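Palto Stain Notes

A plain data set of household stain removal trials, with the notes that go with it.

What is in it

The set holds 752 rows. One row is one stain on one swatch, treated once and then washed. If a stain was treated a second time, the second try has its own row and points back to the first with the `prev_row` column.

The trials were done at home, in a laundry room in Plirnholm, over two winters. The water there is hard. If yours is soft you will probably need less detergent than the notes say, and the results for plain soap will look worse than what you get yourself.

Files

- `stains.csv` is the main table
- `fabrics.csv` lists the cloths the swatches were cut from
- `products.csv` lists what was put on the stains
- `notes.txt` is free text, one paragraph per odd result

All files are UTF-8 with commas between the fields. Empty cells mean the value was not written down. They do not mean zero.

Columns in stains.csv

- `row_id`: whole number, never reused
- `fabric_id`: matches fabrics.csv
- `stain`: coffee, black tea, red wine, tomato, grass, cooking oil, ballpoint, mud, egg, beet
- `age_hours`: time between making the stain and treating it
- `treatment`: matches products.csv, or "none"
- `soak_min`: soak time in minutes
- `wash_temp`: cold, warm or hot, as marked on the washer dial
- `dried_before`: y or n, whether the stain had been through the dryer before treatment
- `score`: 0 to 5
- `prev_row`: see above

How the score works

A score of 0 means the stain looks the same as it did before treatment. A score of 5 means it can't be found in daylight by someone who knows where it was. Everything between is a judgment call, made by me, next to a north window, after the swatch had been pressed flat. I scored 4 when I could find the stain but thought a guest would not. I did not use half points at first, and later when I wanted to it was too late to go back.

Color loss in the cloth is not part of the score. There is a mention in notes.txt when a treatment took the color out of a print along with the stain. This happened most with the oxygen powder left on too long.

Fabrics

The swatches came from old bedding, kitchen towels, two shirts and a box of remnants from the Casado shop. Plain white cotton makes up more than half of the rows. Prints on a white ground were added in the second winter after several people asked for them, and they are harder to score. A faint tea mark next to a printed shape is easy to miss, and on a cloth with some texture in the weave, it can pass for a shadow. 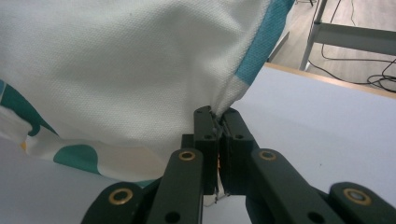

Wool and silk are not covered. I did not have enough of either to cut up, and most of the treatments in the list should be kept away from them anyway. There are a few rows for a polyester and cotton mix, too few to say much from. Linen is in there under two fabric ids, because one piece had been washed for years and the other was stiff and new, and they did not behave alike with oil.

Treatments

Dish soap, bar soap, white vinegar, baking soda paste, oxygen powder, an enzyme spray, rubbing alcohol, and plain cold water. The enzyme spray is recorded as Zarkura, which was the bottle I had. I bought it myself and have nothing to do with the company. No chlorine bleach was used.

What the rows seem to show

Fresh stains do better than old ones, which will surprise few readers. Cold water straight away did well on egg and mud. Dish soap did well on cooking oil if it was worked in before any water touched the cloth. Anything that had been through the dryer scored low, whatever was put on it. Beet was less trouble than I expected. Ballpoint was more.

Known problems

- Wash temperature is only as good as the dial.
- Some swatches were washed together, so a little dye may have moved between them. These are flagged in notes.txt.
- Rows from the first October have no soak time.
- One person did all of the scoring.

Use

Copy it, change it, print it and tape it inside a cupboard. A link back is nice to have. Please do not use it to make claims on a product label.

Comments (4)

hardwater_hen
Is the vinegar always the white kind? I tried the tea rows with cider vinegar and got a light brown ring.

palto-notes
Always white. I'd rinse that ring out cold before it goes in the dryer.

mossypath
Row ids skip from 311 to 313 in my copy. Is that right?

palto-notes
Yes, 312 was entered twice under different numbers so I took one out.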